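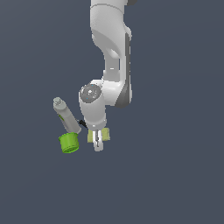
This data card goes with the Nomov purchase planning set, which we put together to decide what to buy for the Zornover bench before the budget closes in January. It holds simulated scenes only. Each scene pairs one arm model with a few small items, and the scenes are used to check whether a given gripper is worth a quote. In a typical render the arm is white with a two-finger gripper, a yellow-green block is at the fingers, and a grey bottle and a lime-green cup are close by on the lower left. Backgrounds are plain dark grey, with no table, so nothing in the renders should be used to plan bench height or mounting.

Contents

scenes/ - 901 rendered scenes, one folder each
costs.csv - price lines by part, with supplier and lead time in weeks
options.csv - the 13 equipment options under review
notes.txt - open questions, newest first

How the numbers are set

Prices are in dollars, before tax and shipping. Culard quotes the arm and the controller as one line, and Kamath lists them separately, so the Kamath lines have to be added up before you compare. Spare fingers are budgeted at 20 percent of the gripper price per year. Training is left out. Any single item over 1000 dollars needs a written quote attached to its row.

Known gaps

- Cable routing is not modeled. Allow money for brackets and strain relief.
- No scene includes a safety fence or scanner. Those costs are in costs.csv under "site" and are still estimates.
- Block, bottle and cup weights in the simulator are defaults. Weigh the real parts before choosing a payload class.
- Two Kamath lead times are blank. Radomír Murín has asked for them.

Changes

Send price corrections to Gerrit Zwane with the quote number. Do not edit costs.csv directly - the totals sheet reads it by row position, and an inserted line shifts everything under it. New scenes go in at the end of the list with the next free number. Corrections received by Tuesday noon go into that week's totals.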